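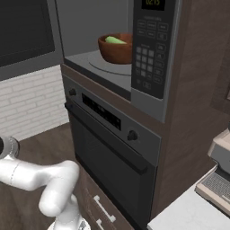

How do you teach a robot to work in a kitchen when your club doesn't have a kitchen? You build one on the computer and let the robot practice there as many times as it needs.

Students in the Pitcombe robotics club have spent this term doing exactly that, and they've just come through their first contest with a result they're still grinning about. Their project, named Cirno, took second place at the Grimshaw student robotics challenge in December 2020, which was held entirely online. Every team got the same set of simulated kitchens and the same list of chores, and had to send in one program that could handle them all without any help from a person.

Microwave chores turned out to be the big one for Pitcombe. The robot arm has to deal with a bowl of food in a microwave that's set high in a cabinet column, right over a wall oven, and it has to do it without knocking into the counters or the cabinets on the way. People do that sort of thing half asleep. For a program, each little piece of it (how far to reach, which way to bend the elbow, when to let go) has to be worked out, and the club ran 455 practice attempts on the microwave chores alone before sending in their entry!

"The first week it just punched the cabinet over and over," said Maeve Ó Flaithearta, who wrote most of the code that plans the arm's path. "Then one night I left it running during dinner, and when I came back it had put the bowl in and backed out cleanly. I yelled so loud my brother came running in."

In the contest itself, Cirno finished 46 of the 58 scored chores. The team from Husthorpe took first place, and the two clubs have been trading notes ever since. Husthorpe's entry was faster at opening drawers, while Cirno did better with bowls and cups, so there's plenty for each side to pick up from the other.

Ruairí Flanagan, who coaches the club, said working in simulation changed who got to take part. In past years the members had to share a single arm, and the younger ones mostly watched. This time everybody could load the kitchen on a computer at home and try out an idea the same evening. Club meetings moved to video calls, with one student sharing a screen and the rest shouting suggestions. (Muting was attempted. It didn't last.)

"They'd change one number, run it, and then argue about it for half an hour," Flanagan said. "I loved that. Some of the best fixes came from kids who had never written a line of code before September."

One of those fixes was to have the arm stop for a moment and check where the bowl is before closing in on it. It costs a couple of seconds on each run, but the club says drops went way down once it was added.

Next up, the students want to teach Cirno to work the microwave's buttons, a chore they skipped this time because the keys are so small. They're also cleaning up their code so that new members can read it, and a rematch with Husthorpe is already being planned for the spring. New members are welcome, and no coding experience is needed.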